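COMMUNIQUÉ DE PRESSE

Urier lance Marar, l'essuie-tout qui se partage entre voisins

Plolholm, juillet

La coopérative Urier est très heureuse d'annoncer l'ouverture des commandes groupées Marar, un service attendu depuis longtemps par les habitants de Plolholm et par tous ceux qui, une fois par mois, remontent leurs étages les bras chargés de paquets plus encombrants que lourds. Le principe tient en peu de mots, même si nous avons mis deux ans à le mettre au point : les foyers d'un même immeuble ou d'une même rue passent commande ensemble, et la livraison se fait en une seule fois, à l'adresse choisie par le groupe.

L'idée est née dans la cuisine de la cantine Skallell, où l'on éponge, où l'on essuie et où l'on égoutte du matin au soir, et où l'on en avait assez de voir arriver des rouleaux emballés un par un dans du plastique. Les rouleaux Marar voyagent donc en carton, par 10, sans film individuel. Le papier est fait de fibres recyclées, le mandrin part au bac avec les cartons, et les cartons eux-mêmes peuvent être rendus au livreur lors du passage suivant (nous les réutilisons tant qu'ils tiennent debout, et certains ont déjà une belle carrière derrière eux !).

Pendant la période d'essai, plus de 90 foyers ont bien voulu jouer le jeu, remplir nos questionnaires un peu longs et nous dire franchement ce qui n'allait pas. Le premier papier se déchirait trop vite sur les casseroles, la prédécoupe était trop large pour les petites mains et pour les petites taches. Tout cela a été repris, et nous remercions chaleureusement celles et ceux qui ont eu la patience de recommencer avec nous. 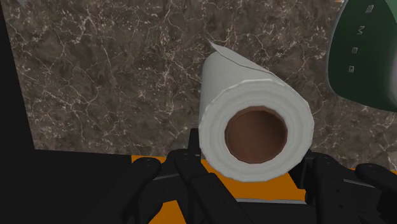
Gangadharan Kotian avoue pour sa part qu'il s'était inscrit sans trop y croire, qu'il craignait surtout de devoir stocker des cartons dans son entrée, et qu'il commande désormais avec tout son palier, « ce qui nous a au moins appris à nous dire bonjour ». Il aimerait que le service s'étende un jour aux éponges et au savon. La demande est bien notée, et nous y travaillons.

« Nous vendons une chose toute simple, et nous avions envie de la vendre simplement », explique Gangadharan Pisharody, au nom d'Urier. « Les gens nous parlent de leur cuisine, de leurs enfants, de leur chien qui rentre trempé, et c'est en les écoutant que nous avons choisi le papier. »

Les commandes sont ouvertes à partir de 2 foyers, sans abonnement ni frais d'inscription. Les groupes déjà constitués pendant l'essai gardent leur adresse de livraison et leur tarif. Les premières tournées partiront de Plolholm dès le mois de septembre, le matin, avec un passage en soirée pour les immeubles qui en feront la demande.

Les bulletins de commande sont disponibles à l'accueil d'Urier et à la cantine Skallell, où l'on peut aussi repartir avec un rouleau d'essai.

Contact presse : Gangadharan Pisharody, coopérative Urier, Plolholm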